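Spent the month moving small-parts storage from shelf cartons to open gray bins. Thread on what worked, what I would change, and some numbers for anyone doing the same.

1/ Starting point: 334 part numbers in mixed cartons, most of them the cartons the parts shipped in. Flaps up, flaps down, flaps torn off. No two the same depth. Pick errors were mostly reach-in errors, wrong bag out of the right carton.

2/ Target: one rectangular open bin per active part number, no lids, no dividers unless the part needs one. Active means picked at least once since February. That cut the list to 200. The remainder went to the back racks in their original cartons and I have not missed them.

3/ Bins are the Kvam straight-wall type. Tapered bins nest better when empty, but you lose floor area at the bottom and bagged parts ride up the slope. If you store bins empty for long stretches, get tapered. We don't.

4/ Lids. I bought 92 lids with the first order and used none. A lid adds two motions per pick and needs somewhere to go while it is off. Dust is a fair argument for lids. For bagged stock the bag is already the dust cover.

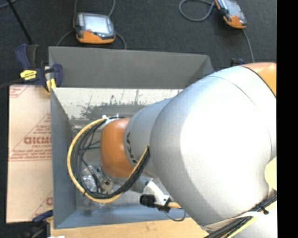

5/ Clear bags are the next problem. Clear film on a gray bin floor has very little contrast until light hits it, and then you get the opposite: lots of small bright points and no outline. Look down past the yellow cable loop, below and left of the orange wrist, and that is what the shiny clear item does. You can tell something is there. Reading a part number through it is another matter.

6/ Fixes tried, in order. Matte liner on the bin floor: helped, but it curled at the corners within two weeks. Diffuser over the bench light: helped more, cost less. Opaque label on both faces of each bag: helped most, costs labor at receiving.

7/ Current setup is diffuser plus two labels. Labels are Skeltenov matte white, black print, part number in the largest type that fits. Gloss labels have the same glare problem as the bags, so don't bother.

8/ Fill level. Rule is two thirds of wall height, marked with a strip of tape inside the short wall. Above that, bags slide into the next bin when one is pulled. We had 129 stray bags at the first audit. Almost all came from bins filled past the tape.

9/ Bag size matters more than bag count. A large bag with four screws in it takes the same space as a full one and folds over its neighbors. Wuvton supplies three sizes and we now stock only the smaller two. Anything that needs the large one gets its own bin on the lower row.

10/ Squeeze the air out before sealing. Obvious, skipped constantly. Puffed bags stack badly and catch more light.

11/ Bin labels go on the front face and also on the inside back wall. The front one is for putting away. The back one is for picking, when you are standing over the bin looking down and can't see the front.

12/ Open items: bins for long parts (the Brutham rails don't fit anything we own), and whether to color code by row. Leaning no on color. Gray is easy to reorder and every odd-colored bin ends up in the wrong row by the end of the shift.

13/ Will post the second audit when it's done. Bin dimensions and the label template are available on request. The template is set up for the smaller bag, so scale it before you print for the other one.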